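Esthorpe library opens its listening room with 2436 recordings

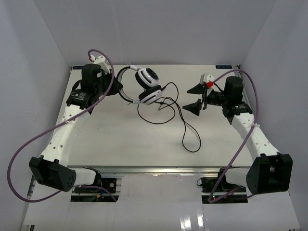

Esthorpe's public library has a new listening room, and it is already one of the liveliest quiet places in town! The room opened in January on the upper floor, in the old map store, and it holds the whole Navickas collection: 2436 recordings of songs, stories, weather talk and kitchen gossip from the valley, the oldest of them made on reels that had sat in a barn for decades. Visitors pick a recording from a printed catalog or from the screen by the door, then settle in for as long as they like. Listening is done on big over-ear headphones, white and black with thick black cushions around the ears, and an hour goes by very quickly once you have them on.

The collection takes its name from the Navickas farm, where the reels were found when the barn roof was being replaced. Moving them into digital form took two winters. Joon-young Wang, the library's sound archivist, did most of the transfers and can talk happily for a whole afternoon about tape hiss.

"There's a woman on reel 40 who explains how to call geese, and then she does it, and the geese answer," Wang said. "I played it to everyone who came upstairs that week."

The geese are now the most requested item, followed by a brass band rehearsal in which somebody keeps coming in early, and a long, wonderful argument over the right way to salt beans.

Kyu-ri Son, who runs the library's school visits, has been bringing up classes in groups of eight. The children get a sheet with a sound to hunt for – a gate, a train, a dog with a cold – and they have been far better at it than the grown-ups. One group found the Stisaritz ferry bell, which stopped ringing long before any of them were born, on a recording that had been cataloged only as "river, windy."

"They wanted to hear it again and again," Son said. "Then they asked me where the bell is now, and I had to go and find out."

(It hangs in the entrance of the Stisaritz boathouse, and visitors can see it on weekdays.)

Some 800 of the recordings still have no names attached to the voices, and the library would love help with those. Anyone who grew up between Esthorpe and Stisaritz is welcome to come up, listen and fill in a yellow slip. Several families have already picked out grandparents, and one man recognized his own voice at the age of six, reciting a poem and getting stuck in the middle.

The listening room is free and opens at 10 a.m. An evening of dance tunes from the collection, played live by the Jostetti quartet, is planned for the spring – bring shoes you can move in.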